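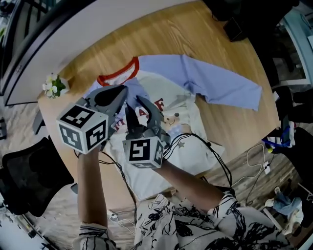 # Folding children's long-sleeved tops: FAQ

Maintained by Hüsnü Kozan for the Sarnis clothing exchange. Last revised 2018-09-02.

## Which way up does the shirt start?

Front up, collar away from you, sleeves out to the sides. Smooth the body from the center toward the side seams before moving either sleeve.

## Which sleeve goes first?

Either. Bring one sleeve inward over the chest, then the other. On small sizes the sleeves will overlap. Keep the cuffs inside the side seams – a cuff that sticks out will catch when the shirt is filed in a bin.

## Should the print end up inside or outside?

Outside, for anything going to the Hamel shelves. Families choose by the picture on the front. To get the print outside:

1. Lay the shirt front up and smooth it.
2. Turn it over, front down, keeping the collar away from you.
3. Fold both sleeves across the back.
4. Fold each side in by the same amount.
5. Bring the hem up to the collar, then fold once more if the size calls for it.

For storage bins the print may go inside. This is quicker, as the shirt is never turned over.

## Do thick prints crack when folded?

Older rubbery prints can. Place the fold above or below the graphic where the size allows. Do not stack more than 40 tops on a shirt with a thick print, and do not press the pile down to close a lid.

## What is the finished width?

Whatever fits the bin divider. The Uvgate dividers are narrower than the ones at Pultow, so a stack folded for one site may need refolding at the other. Fold to the Uvgate width if the destination is unknown.

## Can I fold on a round table?

Yes. Work across the widest part so that both sleeves are supported. A sleeve hanging over the rim pulls the shoulder out of line.

## How do I handle sleeves in a different color from the body?

Fold them in the same way. Sort by the color of the body and ignore the sleeves and collar. Check pale bodies with dark or red trim for dye transfer along the neck seam. Transferred dye goes on the rewash pile, unfolded.

## Where does the size label go?

On the outside of the last fold, lower right. Use a paper band. Pins and adhesive labels are no longer accepted.

## Are damp tops acceptable?

No. Air them flat until the collar ribbing and cuffs are dry – these hold moisture longest.

## How many go in a bin?

100 for sizes up to age 3, fewer above that. The January intake was 3,327 tops, and overfilled bins were the main cause of refolding.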